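Ticket 133 - Demo cell stops partway through teardown cycle
Opened by: Zewditu Kassa
Assigned to: Mahmoud Abdelaziz
Site: Velell, demo hall
Priority: High (open day)
Status: Closed

Zewditu Kassa, 8:40 a.m.
The teardown demo stopped twice in rehearsal this morning. Both times the arm went back to the tray with a part, paused above it and threw a placement timeout. No collision alarm. After a reset it finishes the cycle, but I have to stand there and press the button. First visitors are due at 10:30, a group of 21 from Gollolix, and there is a second group after lunch.

Mahmoud Abdelaziz, 8:52 a.m.
Which part was it holding? And is it the same tower we used in August?

Zewditu Kassa, 8:58 a.m.
Hard drive the first time, expansion card the second. Different tower. Salma swapped it in last night because the old one had a bent drive cage. The tray is the same one.

Mahmoud Abdelaziz, 9:15 a.m.
Pulled the log. The arm reaches the approach point above the tray and then waits for a position check that never passes. It is off by 2 mm in one direction on both stops. That looks like the tray has moved, or the tray frame was taught again and not saved. Please run one cycle at 33 percent speed and watch the tray, not the arm.
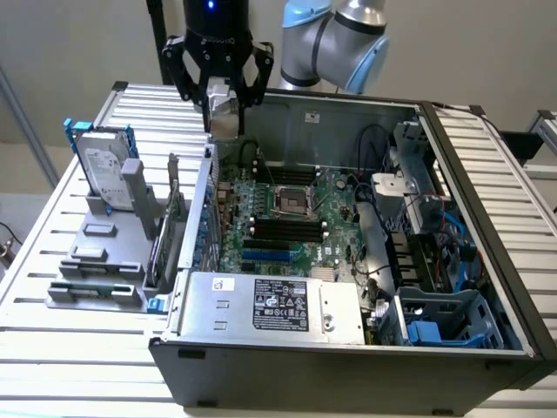
Zewditu Kassa, 9:34 a.m.
Slow cycle done. The tray shifts when you push it by hand. One of the clamps underneath was only finger tight. Salma says she loosened it to make room for the new tower and meant to go back to it.

Mahmoud Abdelaziz, 9:41 a.m.
OK. Push the tray against the stop, tighten both clamps, then re-teach the tray frame and save it under the Vurine program. Don't touch the tower frame, the picks were all fine.

Salma Erraji, 10:07 a.m.
Clamps tightened, frame taught and saved. My mistake on the clamp, sorry. Three full cycles at normal speed with no stop.

Zewditu Kassa, 11:50 a.m.
Gollolix group has been through. No timeouts. Hatem Badawi asked if they could see it run slower, so we did the last cycle at 33 percent again and people seemed to like that better - easier to talk over, too. Can we keep that as a setting for the afternoon?

Mahmoud Abdelaziz, 12:05 p.m.
Yes, use the speed override on the pendant. Put it back to 100 before you shut down or the night test will run long.

Zewditu Kassa, 4:20 p.m.
Afternoon group done, override back at 100. Clamp check added to the setup sheet. OK to close.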